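I moved my work corner in July and I am still arranging it, so this post is mostly about one lamp, one cup and too many cables. If you read me for recipes, please wait for the next one.

The office is on the second floor of an old building on Nirkwood street. Yevhen Semeniuk found it through his brother Rostyslav, and when I came for the first visit I decided in up to ten minutes. It was the brick wall. I grew up in a panel house where all walls had the same wallpaper, and for me real brick inside of a room is still a small luxury. The bricks are not even, and they have little holes in which somebody once put screws. I like them like this.
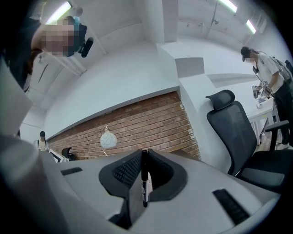
The first weeks I had only the light from the ceiling. It is good for reading papers, but in the evening it makes everybody look tired, and I stay late quite often. So I started to look for a table lamp. My rules were simple: a round shade, a warm light, and not more than 95 for the price. Oleksandra Dovhaniuk told me to try the Fudmont shop, where she bought a mirror for her hallway. I went there 3 times. The first two times I came home with candles.

The lamp that I finally took has a white globe with thin lines that swirl over it, like somebody was testing a pen and did not want to stop. The leg is gold in color and curved. Zakhar said that it looks like a flower that is too heavy for its stem, and now I can't see it in another way.
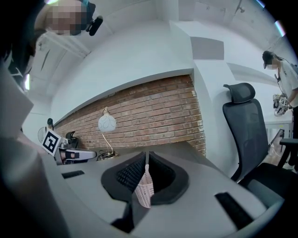
The cables are my weak point. The cord of the lamp is much longer than I need, and I have tried to hide it behind the base, under the base, and in a cloth bag which I sewed for this purpose (it looked like a sleeping mouse). Ihor Lytvynenko, who is very strict about desks, recommends to make a flat loop and fix it with a soft strip. I bought a pack with 21 strips in it. I used two, and then I took them off again, because I was moving the lamp from one table to the other.

There are two kinds of table surface in our room, white and dark gray. The white one has slots for cables, and I thought this would decide the question. But the lamp looks better on the dark gray, where you can see the wood grain — and the brass color becomes warmer next to the brick.

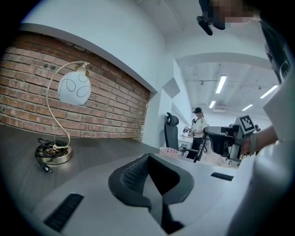 The lamp on the dark desk, with its cord still in a coil.

You may notice the pink wastebasket too. I wanted at least one thing in the room which is not black, white or gray, and after it I could not stop. Now I look at pink things in every shop.

The cup is from the same period. It is small, pale pink, with ribs on the wall, and light comes through it a little. I keep changing my mind if it should hold pens or stay empty. Oleksandra votes for dry flowers. I think dry flowers collect dust, but she has them at home for years and she is happy.

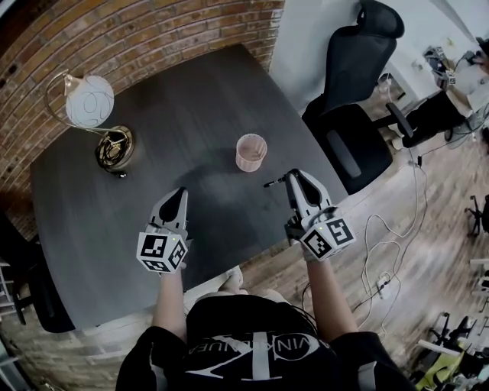 Pink cup in the middle, lamp on the left. The plug is waiting for its place.

What is left to do: find a short extension cord, choose a bulb that is less yellow, and ask Rostyslav if we may put a shelf on the white wall. I measured 52 centimeters for it, and I will measure again before I buy anything.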